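Category: Galleries / Robot learning / Manipulation

Doughnuts, Domes and Two Arms: Pictures from the Nomeo Project

Nomeo is our study of how a robot picks up a food-serving job from a modest number of demonstrations, and it has turned the Fotano lab into something resembling a bakery counter. We couldn't be happier about it. The question underneath is a serious one, though. If a person shows a robot what they want – with a pointed finger, a short spoken order, or both – how much does the pointing help, and does it still help when the words are vague?

We started with blocks, as everybody does. Blocks are lovely. They sit flat, they don't mind being squeezed and they look the same from every side. They also tell you very little about serving food, so in April we moved to doughnuts and display trays with lids, and the work got harder and a great deal more fun.

This gallery goes with the methods write-up on the Tikia pages. We've kept the maths out of it and put in the parts people ask us about when they visit: what the robot sees, what the person does, and why the lids have taken over our lives.

1. The view from the wrist

The policy gets its close-up information from small cameras that travel with the grippers. The view is odd if you're used to looking at a robot from the outside, because the jaws are always there at the bottom and everything else slides around behind them. We've grown very fond of it. Once you've watched a few hours of wrist footage you start reaching for your own coffee cup with the jaws in mind.

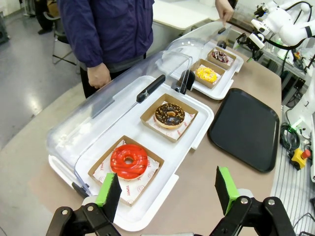 Jaws wide, green pads out, and a red-glazed doughnut in the nearest box. Both lids are open.

The open lid is the thing to notice. A clear curved lid is a miserable object for a vision system. It has hardly any colour of its own, it picks up whatever is behind it, and its shape seems to change as the camera moves. Our first version of the method paid attention to the plastic and got lost. The current one pays much more attention to the black handle, which keeps its shape from nearly any angle and is the part you'd want to grab anyway. We didn't tell it to do that! It came out of training on views from the wrist and from the fixed camera together, and it was the first result that had all of us crowding around one monitor.

The jaws start each reach wide open. In the early trials we let the policy choose its own opening, and it liked to come in narrow and nudge the box along before closing. Starting wide costs a little time and saves a lot of chasing.

2. Why two trays

With one tray, the robot could do well by learning a place on the table. It would go to the left box or the right box and look very clever doing it. Two trays side by side spoil that trick, and we shuffle the doughnuts between blocks of trials so that a colour never owns a position for long. The instruction has to do some work.

We use four doughnuts at a time, and two of them are chocolate. That's deliberate. "The chocolate one" is a perfectly ordinary thing for a customer to say, and with this line-up it's also ambiguous, so the robot has to look at the toppings, look at the hand, or ask. Asking is allowed. We score a sensible question as a good outcome, and we score a confident wrong doughnut as the worst outcome on the sheet, below doing nothing at all.

Each instruction comes in one of 5 forms:

Words only, specific ("the yellow one, please")
Words only, vague ("one of the chocolate ones")
Pointing only
Pointing with specific words
Pointing with vague words

The last form is the one we care about most. People talk that way all day long at a counter. They say "that one" and wave a finger, and the person serving them copes without a second thought.

3. Pointing, from across the table

The fixed camera does the job a shop assistant's eyes would do. It has the whole line of doughnuts, the lids and the hands of whoever is giving the instruction. Faces aren't needed for any of this, so we left them out of the method early on. Hands and forearms carry plenty.

Pointing is messier than the textbooks suggest. Some people point at the food, some point at the lid, and some point at a spot in the air and trust you to carry on the line. We had a rule-based pointing detector in the beginning that drew a straight ray from the fingertip and picked whatever it struck. It was very sure of itself and very often picked the plastic. The learned version treats the finger as a hint about a region and lets the words sharpen it, and that one change did more for us than any amount of extra training.

A finger coming down over the right-hand tray shows the difficulty nicely. Here the fingertip is all but on the edge of the raised lid, with two doughnuts in the tray below it, one yellow and one dark chocolate with a pink-and-white zigzag. From the finger alone you'd have a fair idea of the tray and a poor idea of the doughnut. Add "the chocolate one" and there's only one sensible answer, even though the other tray has a chocolate one too. Neither half of the instruction is enough without the other, and the two together are easy. We love this case. 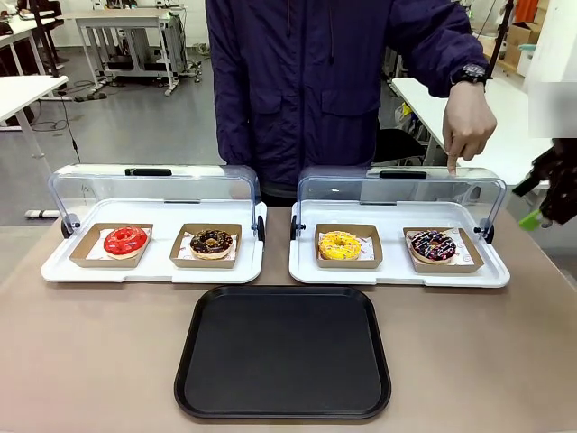
4. What came out of it

The short version is that pointing with vague words came out nearly level with specific words, and well ahead of vague words alone. We had hoped for a gap in that direction and we were surprised by its size. The robot also asked fewer questions when a hand was involved, and the questions it did ask were better ones, usually about which of two neighbouring boxes was meant.

The demonstrations behind this were gathered in blocks of 12, with the doughnuts rearranged between blocks. We tried longer blocks too. The operators got smoother as a block went on, and the policy picked up the smoothness along with a bad habit of ignoring small changes in box position. Short blocks gave us scruffier demonstrations and a better robot – a trade we'd make again.

The method that brings words and hand together is called Zarei. It doesn't add them up at the end and take a vote. It lets each one change how the other is read at every step, so a word like "chocolate" can shift where the robot thinks a finger is aimed, and a finger can narrow down which chocolate is meant. If you switch off that exchange and leave everything else alone, the specific instructions hold up fine and the vague ones fall to pieces. That's the comparison we'd point people to first in the write-up.

5. What still goes wrong

Lids, mostly. A lid rolled halfway back gives the robot more trouble than one that's fully open or fully shut, and when it goes to correct the lid it sometimes forgets what it was asked to fetch. We have a partial fix that keeps the instruction in memory through the lid step, and it helps, but it makes the whole thing slower.

Paper linings are the other headache. They're light, they're patterned, and when a pad catches the edge of one the whole box can turn. Lifting by the box works better than lifting the doughnut out of it, so for now the box goes along for the ride onto the black serving tray. We'd like to manage the bare doughnut eventually. Glaze on gripper pads is a subject of its own and will get its own gallery if we can bear to photograph it.

We also haven't tested with more than one person giving instructions at the same time. Anyone who has stood in a real line at lunch will see the problem straight away.

6. Coming up next

The next round of Nomeo adds corrections in the middle of a task: "no, the other one", said while the arm is already on its way. Early trials are promising and occasionally very funny, because a robot that changes its mind too readily will hover between two doughnuts like a kid with one coin. We're working on how firmly it should hold to a decision, and whether a hand movement should count for more than a spoken "no" once the jaws are close.

After that we'll try other foods with the same trays. Muffins are at the top of the list, then buns, then something flat enough to be properly annoying. If your own group works with clear covers or counter-style serving, please get in touch through the Tikia page and tell us what you've tried. We'll happily swap notes on lids for as long as you can stand it!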